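Basside workshop notebook
4/18/25

Got in early and had the bench to myself for most of the morning, so I finally did the handover work I've been putting off since March. Writing this up while the kettle boils and before I forget which cable I swapped.

First, where we'd left things. The left arm was fine. The right arm would go to its start pose, sit there happily for a bit, and then drop off the bus whenever the wrist turned past a certain point. Last entry in this book blames the software. I'm sorry to report it was the cable (my cable, my crimping). One of the pins had crept back in its housing and only lost contact when the wrist pulled the loop tight. I've redone the end, left a longer loop this time, and put it through 100 full wrist turns on the slow script with the log running. No dropouts. If you're using the right arm and it goes quiet on you, please write down the wrist angle before you reset it, that would have saved me an evening.

While I was in there I also re-did the strain relief on both sides. The old ties were too near the joint and had started to bite into the sleeve. New ones are further back and done up finger tight, so don't go round nipping them up with the pliers!

Next job was the table calibration. The two arms each believe in a slightly different table. Left thinks the top is level, right thinks it slopes away towards the wall, and when they work alone you'd never notice, but as soon as you ask them to meet over the same spot the difference shows up. I used the Zuvwood blocks as height references again. They're nice and square but they do swell a bit when the heater's been off all week, so I've written the measured height on each one in pencil. Please use the pencil number and ignore what's printed on the bag.

Touched off at each corner and then the middle, left arm first, then right. The fit came out much better than the March one. The right arm's slope has mostly gone. There's still a bit of twist in it which I think is the base plate, because that plate has never sat properly on the bench and we all know it. Adding it to the list for when someone has the patience to take the whole arm off. Not me, not this week.

Then the cup. I've been saying for ages that the sensible first two-arm job is a plain upright cup in the middle of the table, with both grippers coming in at the rim from their own sides. It won't roll off, it's cheap, and if one side pushes too hard you find out straight away. I put both arms on the Erneo planner with the speed turned right down and stood with my hand on the stop button for the first lot of approaches. 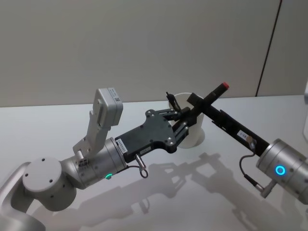
Both grippers at the cup, left arm on the left. Fingers over the rim.

The thing I learned from staring at it for so long is how little space there is once both grippers are in. The left one has that wide plate behind the fingers and the right one is long and narrow, and they're lovely on their own, but over one small cup they're like two people trying to get through a door. The planner treats each gripper as a box. A box is fine for the narrow one. For the left it's far too generous at the front and a bit mean underneath, where the cable hangs, and the cable is exactly the bit I don't want dragged over anything. I've started drawing a better shape for it, three smaller blocks and a fat sausage for the cable loop, and the file is in the shared folder under "left_shape_try". Don't load it yet, the sausage is back to front.

Approach angle matters more than I expected too. I had both arms coming in almost flat to begin with and the planner kept refusing, quite rightly. Tipping the right one so that it comes down on a diagonal gave it a lot more room to say yes. I'd like to try the left one tipped as well, but then the camera bracket ends up in a different place and I'd have to redo the camera offset, and I was enjoying my morning.

Numbers, for whoever picks this up. The overnight run on the simulator was 1,000 attempts at the meet-at-the-cup move with random small errors on the cup position. 758 got a clean plan from both arms. Of the ones that failed, most were the left gripper's box bumping into the right gripper's box, which fits with the moan above, and the rest were joint limits on the right side when the cup was put too near the wall. So I'm fairly hopeful that the better shape will pull that up without touching anything else. I'd much prefer to fix the shape than go fiddling with the safety margin, and I'd ask that nobody else fiddles with the margin either while I'm in the middle of it.

Grip force: both set to 87 in the config. That's in the controller's own units, whatever those are, and the Lorente manual is no help at all on the subject (it has a whole page on how to unpack the box and one line on force). I picked it by squeezing my own finger, starting low and working up until it felt like a firm handshake. Not very scientific. If somebody can borrow a little force gauge for an afternoon I'd be delighted, and then we can write the proper conversion inside the front cover.

Shadows! Worth a note for the camera people. With the overhead light on, both arms throw big grey shadows over the white tabletop, and a white cup on a white table gives the cup finder very little to go on as it is. I had it down as a software problem for the first hour (see a pattern?) until I switched the lamp off and ran the same detection with daylight only. It was steadier, but then it wandered when a cloud came over. I think what we want is two soft lights, one each side, or a sheet of tracing paper over the lamp as a cheap first go. I've got a roll at home and will bring it in. A coloured cup would be the lazy answer and I may well end up there.

Things left as they are:

Both arms parked and powered down at the wall. Bench clear on the front side.
Calibration saved with today's date in the name, and the March one moved to the "old" folder. Please don't delete it, I want to compare the twist.
Right arm cable is the redone one. The spare is in the drawer and is NOT tested, I've put tape on it.
Speed limit is still turned down in the Erneo settings. If everything feels sleepy, that's why, and please leave it that way for two-arm work.

Next time: finish the gripper shape, turn the sausage round, re-run the overnight batch with the same random seed so that we're comparing like with like, and try the tracing paper. After that I'd like to have the left arm hold the cup while the right one lets go and backs off — small steps, but it's the first half of a proper handover and I'm itching to get to it.

Also we're out of the small cable ties again.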